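Last updated in May. Steps 4 and 5 are rewritten after questions from readers with glossy floors.

# Clearing and Cleaning a Pale Wood Floor Before You Recoat It

A maintenance coat is a thin layer of clear finish that goes over the finish already on the floor. It does not involve sanding down to bare wood, and one person can do a room in a weekend. Most of the work is getting the floor clear and clean. The coating itself takes less than an hour in a small room.

These instructions are for light hardwood such as maple or birch with a water-based finish. If your floor has been waxed or oiled, stop and look up the method for that finish. A water-based coat will not stick to wax.

## What you need

- Vacuum with a hard-floor head
- Flat microfiber mop and four clean pads
- Floor cleaner made for finished wood (I use Darar, mixed at the strength on the label)
- Two buckets
- Plastic putty knife
- White scrub pad
- Soft cotton rags
- Blue painter's tape
- A bright flashlight
- Blankets or flattened cardboard boxes

## Step 1: Move the big furniture

Take everything out of the room if you can. Lift furniture instead of dragging it. Maple is hard, but the finish on top of it scratches like any other finish.

If a heavy piece has to be slid, tip it and put a folded blanket under each end. Sweep the path first. One piece of grit under a blanket will leave a line the whole length of the room.

## Step 2: Pick up the small stuff

Do this before you vacuum. Start in the corner farthest from the door and work back toward it. The things that get left behind are usually flat or close to the wall: cords, picture frames, coasters, floor vents.

Unplug cords at the wall before you gather them up. Coiled cords should be lifted straight up, with one hand under the plug so it doesn't swing down and ding the floor. Don't pull them across the boards. Put each one in a bag and write on the bag what it goes to.

Framed glass needs more care. Pick up a frame with both hands, one on each side, and lift it clear of the floor before you turn it. Metal hangers and bent staples on the back are a common cause of scratches. Stand frames upright in another room, face to face and back to back, with cardboard between them -- a stack lying flat puts all the weight on the bottom pane. 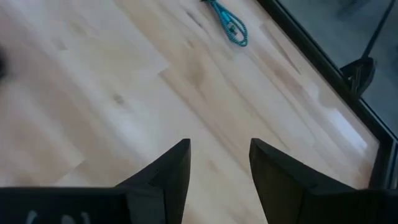
*A coiled teal cable and a dark framed glass panel still to be picked up from the pale planks.*

Look at the spot where each thing was before you move on. Rubber feet and some cable jackets can leave a mark on a clear finish. Put a small piece of painter's tape next to any mark you find so you can get back to it in Step 4.

## Step 3: Vacuum twice

Vacuum along the length of the planks the first time. If yours run diagonally across the room, follow the diagonal. It feels awkward near the walls, but the seams get cleaner that way.

Go across the planks on the second pass. Use the crevice tool along the baseboards and anywhere the ends of the boards meet. Turn the beater bar off if your vacuum has one.

## Step 4: Check the floor with a flashlight

Wait until evening or close the blinds. Daylight on a glossy floor washes out whole patches of it, and you can miss a scuff that is right in front of you.

Set the flashlight on the floor and aim it along the boards. Walk beside the beam and look for:

- scuffs that sit on top of the finish
- scratches you can feel with a fingernail
- dull areas, usually by the door or in front of a chair
- dried drips

Streaks and small knots in the grain are part of the wood. They won't rub off, so leave them alone. If you can't tell whether a gray or brown spot is dirt, rub it gently with a damp rag. Dirt will lighten or smear. If it stays just as it was, it's in the wood or under the finish, and a new coat will not hide it.

Scuffs come up with a damp white pad and light pressure. Use the plastic putty knife on drips, held nearly flat.

## Step 5: Wash

Mix the cleaner in one bucket and put plain water in the other. Wring the pad until it no longer drips. Clean a section you can reach without stepping on it, then go over it with a pad dampened in plain water. Change pads when they look gray.

My living room is 218 square feet and takes all four pads. So-ying Tsang, who did the same job at her place in Gratanport, has 448 square feet and used a second set. She also changed the rinse water halfway through, and I'd do the same in any room that size.

Leave the floor alone until it is completely dry. I wash on a Tuesday night and don't walk on it until morning.

## Step 6: Test a small area

Choose a spot inside a closet or where a sofa will sit. Scuff a patch about the size of your hand with the white pad, wipe off the dust, and brush on a little of the new finish. Let it dry for the full time on the can, then press tape on it and pull the tape off.

If finish comes up with the tape, there is still something on the floor -- old polish, most likely. Wash the room again and run the test again before opening a full can. Skulteck and Chiang both passed on my floor, and I went with Skulteck for the satin version. One can was enough for the living room, with some left over for the hall.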